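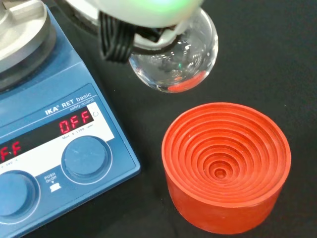
benchrules_furnen
Lab safety lead, Furnen pilot lab

What should a written procedure cover when a robot hand moves glassware on and off a hotplate stirrer?

We are writing a bench procedure for a robot cell at our Lovthorpe site. The task is small. The hand moves a round-bottom flask between a flask stand and the heating block on a hotplate stirrer. Our general lab rules were written for people and don't say much that helps. For example, they say "check that the plate is off before handling glass," but they don't say who checks when the arm is doing the handling, or what counts as a check.

The draft has these points so far:

Stirrer display must read OFF for both heat and motor before the arm is enabled.
Empty glass only until the placement program is signed off.
Emergency stop on the table, within reach of the operator.
One person in charge of the run, named on the sheet.

I have three things I can't settle. Should the stirrer be unplugged during dry runs, or is OFF on the display enough? Do we need a rule about what else can be on the bench? And how many clean placements should we ask for before anyone puts liquid in the flask? Someone here suggested 44 in a row but could not say where the number came from.

The bench has a black cloth over it, with the stirrer, the red-orange stand and the power cord all on the cloth. The emergency stop is on the bare tabletop past the cloth.

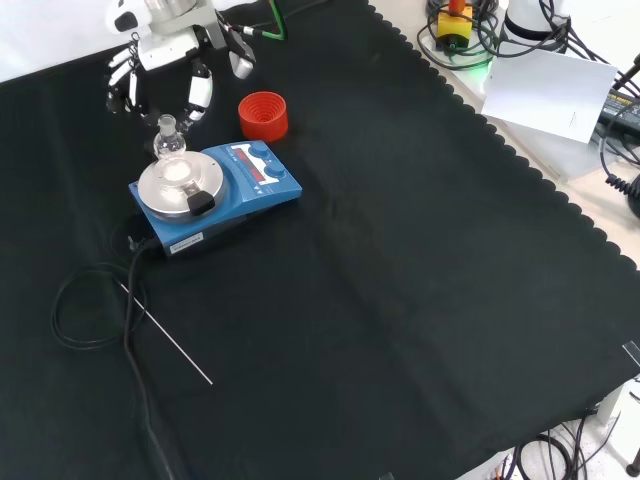

drandness_tech
Automation technician

Your draft is a good start. Taking your points in order.

Unplug it for dry runs. The display tells you what the controls are set to do. It doesn't tell you the temperature of the metal if somebody used the plate an hour ago. Our rule is unplugged, plus a surface reading with a separate probe, written on the run sheet. If your program needs the stirrer powered, keep it on OFF and still take the reading. A plate that can go up to 300 °C or more takes a long time to cool with an aluminum block on it.

For the bench, yes, write a rule. I would use this:

1. Nothing on the cloth that the program does not use. You have a thin metal rod lying near the cord. It goes in a tray.

2. Route the power cord off the back and tape it down. Yours loops out over the cloth toward one side. A loop like that can catch a sleeve and move the stirrer, and then every taught position is wrong.

3. Fix the cloth to the table or take it away. Cloth slides. If you want a dark background, use a mat that is held down.

4. Mark the position of the stirrer and the stand, and check both against the marks before each run.

5. Put a hold point above the block. The flask stops there, clear of the well, and the program waits for the operator to confirm before it goes down. Also list anything metal on the plate, including any bar under the block, so the next person sets it up the same way.
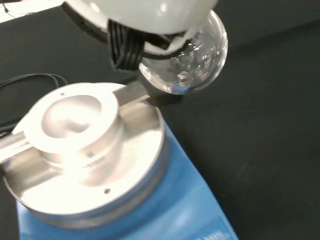 6. Lower slowly, with a force limit, and release only after contact is detected. If the limit trips, the hand goes back up and holds. It does not open.

On the count, 44 is as good as any other number if you write down why you chose it. We logged 1,458 placements on the Barua cell before our procedure was final, but most of those were for other reasons. What matters more is that the count starts over after a drop, a trip, or any change to the gripper or the program.

qc_nights
Member

Agree with most of that. I'd be careful with "within reach of the operator" for the stop. Write down where the operator stands, then test it from there. We found ours was fine if you were sitting and not fine if you were standing by the door.

Also eye protection for everybody in the room, dry run or not. Empty glass still breaks.

weldon_pipette
Member

We just say don't run it when the plate is hot. Never had a problem.

drandness_tech
Automation technician

That works until the shift changes. Whoever comes in next can't tell by looking, so put the reading on the sheet with the time.

benchrules_furnen
Lab safety lead, Furnen pilot lab

Thanks. I've added the probe reading, the hold point and the restart rule for the count. The cord is going off the back. I'm still arguing with the group about the cloth.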